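**Breltinance Kitchen Kit: a simulated kitchen for testing home-built arms**

I build robot arms in a shared workshop, and I've broken enough real stuff doing it that I finally made myself a kitchen on the computer. That's what this page is selling! It's a set of scene files for your simulator, with a cabinet shelf, a counter, a stovetop and a bunch of small things to pick up, plus the gripper settings I use on my own arm (a two-finger one I've been fussing over for far too long).

The kit started in September as one shelf and one bottle. I wanted to know if my arm could reach up past the counter without clipping the front edge of the shelf, and I didn't want to find out with the real arm at the real bench, where a bad move costs me a finger pad and an evening. Then Nokuthula Zulu, who has the bench next to mine, asked for a copy, and then she asked for a stove, and it sort of grew from there.

### What the shelf scene is good for

I use the shelf scene more than all the others put together. You've got your target up on the wood and the stovetop down below, so the arm has to come in over the counter and get up to the right height before it goes anywhere near the shelf. If your planner likes to cut corners (mine did, for weeks) you'll see it right away.

The two bottles are a mean little pair. The cream one has a fat round base, a long thin neck, a cork and a loop handle on the side, so you have to decide where you're going to grab it. I go for the neck, below the cork, coming in from the front. Nokuthula goes for the body and opens her fingers nearly all the way. The black one is small, shaped like a pepper shaker, and it stands close to the cabinet's side wall, so a wide-open gripper runs out of room on that side in a hurry. My view from behind the fingers, before I send the first move, looks like this:
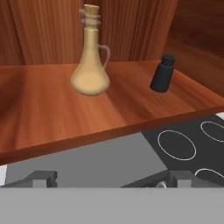

### What you get

- The kitchen scene, with the shelf, the counter and the stovetop as separate pieces you can move
- 45 small objects, the cream bottle and the black one included
- 2 gripper models: the plain one I call Du, and Pletetti, which has longer fingers
- My start poses and camera settings, in a text file you can edit
- A short write-up of how I tune grip force, typos and all

### Will it run on my computer?

Probably! I run it on the workshop desktop, which is no beauty, and get 60 frames a second with one arm loaded. Put two arms in and it drops, and I haven't fixed that yet. The whole download is 900 MB, mostly wood textures. I got carried away with the wood. There's a flat-color version in the same folder if you don't care about grain, and it loads a lot faster.

### Stuff to know before you buy

The burners are just rings drawn on the stovetop, so don't expect heat or knobs. The cork doesn't come out of the bottle either; bottle and cork move as one piece. I'd like to change that, and I've got a half-working version, but it likes to launch the cork across the kitchen so I'm keeping it to myself for now.

Grip settings are for rubbery pads. If your fingers are bare metal, turn the friction down before you believe anything the simulator tells you.

### Getting a copy

Order through the Breltinance shop page, or stop by the Flinport workshop with a USB stick and I'll load it for you. Updates are free once you've bought it. If you build a new object and want it in the next version, send it over with its weight filled in, please!

*Page updated 15 December 2020*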